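Do More Demonstrations Help? Collecting Two-Arm Examples at the Mavlow Bench
Student project report, Pindville, 24 March 2018

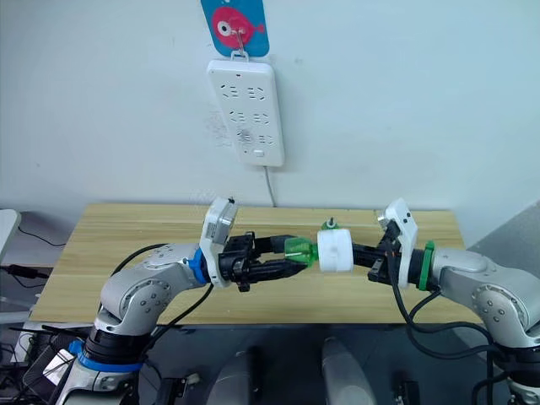
Why we doubted the plan

The handout for this project said that a two-arm robot would learn a joining task if we gave it enough examples. It did not say what "enough" meant, or what would count as a good example. We were asked to collect as many as we could and train on all of them. I went in thinking this was a weak plan, and I still think so, although my reasons have changed.

The task

The robot holds a translucent green part in the left gripper and a short white cylinder in the right, and brings the two together over the table. A person drives both arms by hand controls while the joint positions and the head camera view are saved. One full run, start to finish, is one example. The learning program then tries to copy what the driver did.

What we collected

We started in September and recorded 260 runs. Three of us drove. We followed the Lurstead checklist, which tells you to reset the arms, place the parts, record, and mark the run good or bad. The trouble is the last step. The checklist calls a run good if the parts end up joined. It has no opinion on a driver who misses, backs off, pokes at the part again and gets there in the end. Those runs went in as good, and the program had no way of knowing that the poking was a mistake.

I rewatched the runs and cut them into short pieces, one for each separate movement. That gave 1,554 pieces, or about six per run. A clean run should need four. Most of the extra pieces were small corrections just before contact, when the grippers block part of the driver's view.

Results

Training on everything gave a robot that hesitated near contact, much like we did. Training on only the cleanest runs gave smoother motion, but it failed more often when a part was set down slightly off its usual spot. Neither version was reliable enough to show to a visitor.

The Wilczyńska method, which weights each example by how steady the driver was, looked better in our first trials. I don't trust that result yet. We picked the steadiness setting after seeing the scores, and we tested with the same table, lighting and parts used in training.

What I would change

Write down which driver made each run. We forgot to do this for the first week and could not recover it. Keep the corrections, but label them. Move the starting positions on purpose. Set aside a test batch before anyone trains anything, and leave it alone until the end.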